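**Call for student participants: Household Mobile Manipulation Project, spring term**
Posted Saturday, November 30, 2024

The Hirnport Robotics Program at Clavbridge College invites applications from enrolled students for its Household Mobile Manipulation Project. The project is carried out in simulation and leads to entry in the Eskildsen Student Challenge, an intercollegiate competition in which a simulated two-armed robot must complete household tasks in furnished rooms that the teams have not seen before. Applications are open to all years and all majors.

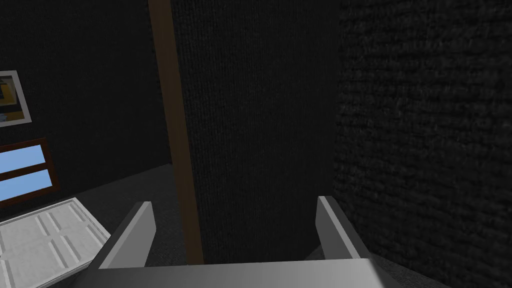
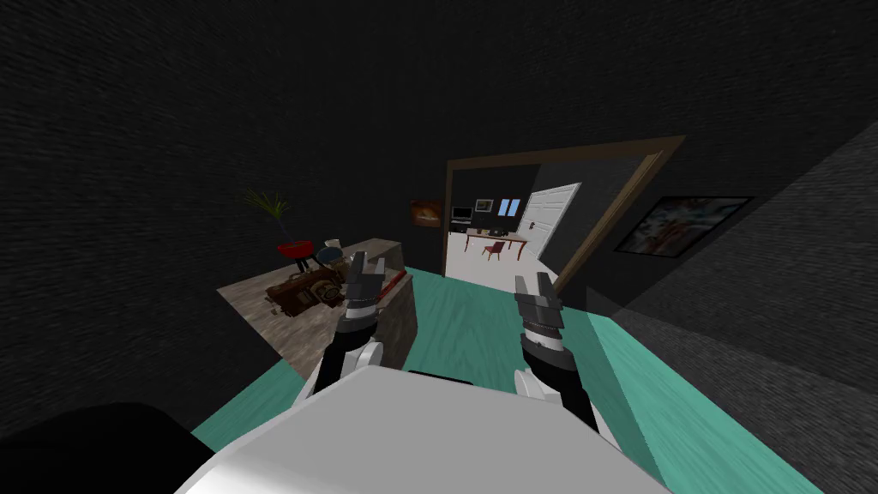
Simulated interiors of this kind, viewed from the robot's side of the task, are the material with which participants will work throughout the term.

## Background

The project began as an elective laboratory section and became a separate credit-bearing course in October of last year. Its purpose is to give students sustained experience with the full cycle of a manipulation task: writing the task down clearly, operating the simulated robot by hand, recording those attempts, training a control policy from the recordings, and testing that policy under conditions fixed in advance.

The college entered the Eskildsen Student Challenge for the first time last spring. The team passed the qualifying round and did not place in the final. The review written afterward found that the training recordings had been made in too few room layouts and that many were kept even though the robot had started too close to the object. Both points have shaped the plan for the coming term. Applicants who wish to read the review may request a copy from the program office.

## Positions available

Applicants may indicate up to two preferences. Final assignments will be made by the Project Director, Daithí Hegarty, after the interviews.

### Teleoperation and recording

Members of this group operate the simulated robot through the Prilten control station in Laboratory 31 and record complete attempts at each assigned task. The work requires patience and steady attention over sessions of 70 minutes. Previous experience with robots is not required. Members are expected to:

- complete the station orientation before the second week of term
- record attempts according to the written task sheet, including the starting position of the base and both arms
- mark each attempt as complete, incomplete, or void before leaving the station
- report any fault in the control station on the day it occurs

### Scene preparation

This group builds and checks the rooms in which the robot operates. Members place furniture and small objects, vary wall and floor textures and lighting, and confirm that doorways and counters can be reached by the robot's base and arms. Objects that overlap, float, or fall through a surface must be found and corrected before a scene is released to the recording group. Applicants should be comfortable with a three-dimensional modeling program or be willing to complete the introductory module over the winter break.

### Learning and control

Members of this group train and compare control policies. Applicants must have completed Introduction to Programming or its equivalent and should be able to read and modify Python code written by others. A course in linear algebra is recommended. Students in this group share a fixed allowance of 800 computing hours for the term and must request time through the course schedule. Unused hours do not carry over to the following term.

### Evaluation and documentation

This group runs the tests and keeps the project record. Members write the test conditions, carry out the trials, enter the results, and prepare the technical report that accompanies the competition entry. Strong written English is essential. Students in the humanities and social sciences have served well in this group and are encouraged to apply.

## Schedule and time commitment

The project meets twice a week for the length of the spring term. One meeting is a seminar attended by all participants, and the other is a laboratory session held separately by each group. Participants should also plan for five hours of independent work each week. Members of the recording group may count their station sessions toward this total.

During the first three weeks, all participants, whatever their assignment, will take a turn at the control station and will help prepare at least one scene. Group work begins in the fourth week. The college's internal trial is held at midterm, and the competition entry is frozen two weeks before the submission deadline set by the Challenge. No change to the trained policy will be accepted after the freeze.

Attendance at the seminar is required. A participant who misses more than two seminars without approval may be asked to withdraw from the competition team, although he or she may remain in the course for credit.

## Credit and financial support

Participants may enroll for three credits under course number ROB 678. The course is graded. Students who cannot take further credits in the spring may join as non-credit participants with the written approval of their academic advisor, and they are held to the same attendance rules.

No laboratory fee is charged. Students selected to travel to the Challenge final will have their transportation and lodging paid by the program. Meals are paid at the college's standard student travel rate. A small number of paid assistantships are available in the scene preparation group for students who qualify for work-study, and interested applicants should say so in their letter.

## Eligibility

Applicants must:

- be enrolled at Clavbridge College, full-time or part-time, for the whole of the spring term
- be in good academic standing
- agree to the competition's rules on original work, which include a declaration of all outside code and models used

Students who took part last year may apply again and will be considered together with new applicants. Graduate students may enroll in the course, but the rules of the Challenge limit the competition team to undergraduates.

## How to apply

Applications should be submitted to the program office as a single document containing the following:

1. A letter of no more than one page stating the group or groups preferred and the reasons for the preference.
2. An unofficial transcript.
3. The name of one instructor or employer who can speak to the applicant's reliability.
4. For the learning and control group only, a sample of code the applicant has written, with a short note on what it does.

The application period closes at noon on the last day of classes this term. Late applications will be placed on a waiting list. Interviews last 20 minutes and will be held during the examination period, with remote appointments offered to students who have already left campus. All applicants will be notified of the outcome before the start of the spring term.

## Accessibility and equal opportunity

The control station can be adjusted for seated or standing use and may be operated with either hand. Students who need other arrangements in order to apply or take part should contact the program office, which will treat the request as confidential. Selection is made without regard to any status protected by college policy.

Questions about the course or the competition may be addressed to Daithí Hegarty, Project Director, in care of the Hirnport Robotics Program. Questions about enrollment and credit should be sent to the Registrar.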